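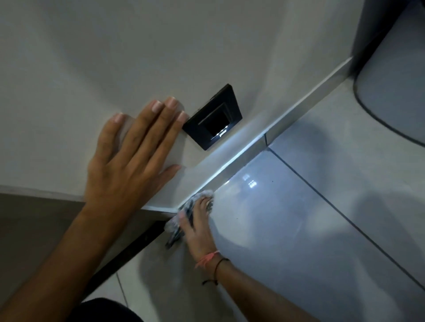
Subject: Re: [ludach-users] contact segmenter drops to "no contact" on low wiping clips
Date: Friday, December 26, 2025

On the list, someone at Fovell wrote:
> We run the stock segmenter on egocentric cleaning clips. Tabletop is fine.
> Anything near the floor, the wiping hand flips between contact and
> no contact every few frames. Worst on baseboards. Is this the hand
> tracker or the plane fit? We have 4,000 clips waiting on this.

Plane fit, mostly. Same thing on our side with the Hesville set.

Short version: the fitter assumes gravity is roughly down in the view. Head tips way over, wall and floor swap labels, then the contact test measures the hand against the wrong plane. Glossy tile makes it worse, reflections give you junk depth under the surface.

Things that helped, in order:

Set plane_prior to imu, not view. Biggest win by far.

Raise min_inliers from 40 to 200. Kills the ghost planes under the tile.

Turn on per-hand labels. A hand braced flat on the wall is contact too, but its not the wiping hand. Stock config merges both and then the smoother gets confused. Want "support" for one and "tool" for the other.

Cloth: mask it in with the hand, otherwise the gap test fails on anything bunched up. Song branch has this, master doesnt yet.

Reran about 300 clips with all four. Flicker mostly gone, still bad at inside corners where two walls and the floor meet. No fix for that. Tried a longer smoothing window and it just ate the short strokes.

Dont relabel by hand untill you've tried the imu prior. Can send the config diff if you want it, its against the August release so may need a poke to apply.

What version are you on btw? And is your IMU time-synced or just logged alongside?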